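Todley's tap water is back, and I have never been so pleased to fill a kettle

Well, that was a long Saturday! If you live anywhere between the old station and the top of Skolbridge Road you'll know already, but for everyone else: the water went off in Todley just before breakfast and it didn't come back properly until gone nine at night. I was halfway through rinsing shampoo out of my hair when the shower coughed twice and gave up. I finished the job with the cold dregs of the kettle, and I can't recommend it.

The cause was a burst main under the road by the Salinas bakery, on the corner where the bus turns. I went down to have a nosey at half past eight and the water was already running along the gutter as far as the zebra crossing, very clear and quite pretty if you didn't think about what it was costing. By then there was a van there and two lots of cones, and the bus had been sent round the back by the allotments, so if you were one of the people standing at the usual stop looking at your phone, that's where it had gone.

A note went up on the parish page at about the same time saying 1,000 homes were affected. I'd have guessed fewer, but the pipe feeds all the new houses behind the school as well as our bit, so I suppose it adds up quickly. A few streets down by the river kept their supply the whole time. My sister-in-law lives on one of them and was very gracious about it, and only mentioned her bath three times.

What went wrong

I asked one of the crew when they stopped for a sandwich, and he was kind enough to explain it to me as if I had all day, which I did. The pipe is cast iron and has been down there for more than 40 years. We had that very dry spell, then all the rain in one go, and the ground round there is clay, so it shrinks and swells and the pipe gets pulled about. It had cracked right round, like the neck of a vase. They had to dig down, cut out the broken length and put a new bit in with a collar at each end, and before any of that they had to find the right valve to shut, which took most of the morning. One of the covers had been tarmacked over when the crossing was put in. You can imagine the language.

I should say the crew were lovely. They were soaked to the knee and still polite to every one of us who wandered over to ask how long it would be. I must have been the eleventh person to ask before lunch. (Sorry.)

Bottled water and where it went

The other half of the story is the bottled water. The first pallets turned up at the Dulis Hall car park at 11 in the morning and the queue was back to the gates before they'd got the wrapping off. It was two big packs per household to begin with, and then one when it became obvious how many of us there were. A second lorry came in the middle of the afternoon and after that it was pretty relaxed, and you could more or less help yourself.

If you couldn't get there, packs were being taken round to people on the priority list, meaning anyone who is very elderly or poorly or has a new baby in the house. This is the bit I want to bang on about, so forgive me. You have to ask to be on that list! It doesn't happen by magic. My neighbour on the left is 86, thought she was on it, and wasn't. She was fine in the end, with half the street knocking on her door offering her bottles, but it took one phone call on Monday to put her name down and she could have done it years ago. The number is on your water bill, usually on the back where you never look.

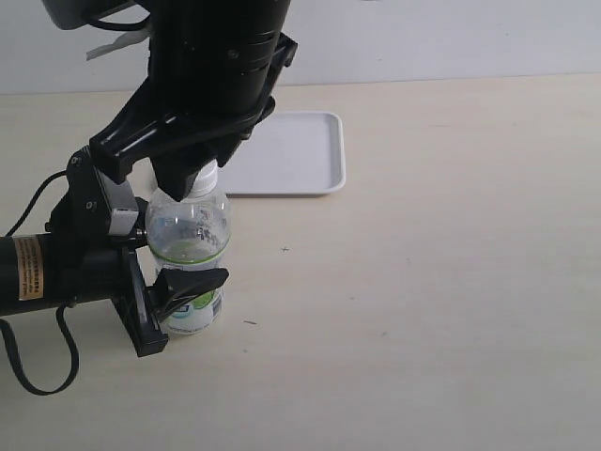 Is it safe to drink now?

Yes, it is. The message that came round on Saturday night said the water was fine to drink as soon as it was running, and there's no need to boil it. What you might get is a bit of colour. Mine was the shade of weak tea for a good ten minutes on Sunday morning, and my friend up the hill said hers was more like milk. The brown is just old rust and bits that get stirred up in the pipes when the flow starts again, and the milky look is air. Run the cold kitchen tap gently until it clears, and hold off on a white wash until it has. I didn't hold off on a white wash. I now own several cream pillowcases.

If yours is still brown by the middle of this week, ring up and tell them, as they may need to come and flush the end of your road. The cul-de-sacs seem to get it worst. And if your pressure is low, have a look at your stop tap before you ring anyone – I know of two houses where it had been turned off in the general excitement and never fully turned back on.

Will we get any money back?

Possibly. There is a set payment when the supply is off for longer than a certain time, and the word at the hall was that it'll be taken off the next bill without us having to fill anything in. I haven't seen that in writing yet, so don't go spending it. Shops and cafes are a different matter and have to put in a claim themselves. The bakery lost a whole day's trade, and a Saturday at that, as did the hairdresser next door (who had a wedding party booked in, and ended up doing the lot of them in the bride's auntie's kitchen in Skolbridge). Keep your receipts and your till rolls, is the advice.

The road

The hole has been filled but the surface is only temporary, and there's a nasty lip on it if you're on a bike. Traffic lights will be there until Thursday at least. The bus is back on its normal route now, although the one I caught this morning was late from sitting at the lights, so allow yourself a bit longer if you've a train to catch.

There's to be a talk about the rest of that pipe at the next parish meeting, half past seven in the small room at Dulis Hall. If one length of it has gone then I'd like to know what sort of state the remainder is in, and I expect I'm not alone in that. I'll go along and write up what's said. In the meantime I've got six bottles left under the stairs and they're staying there until at least August.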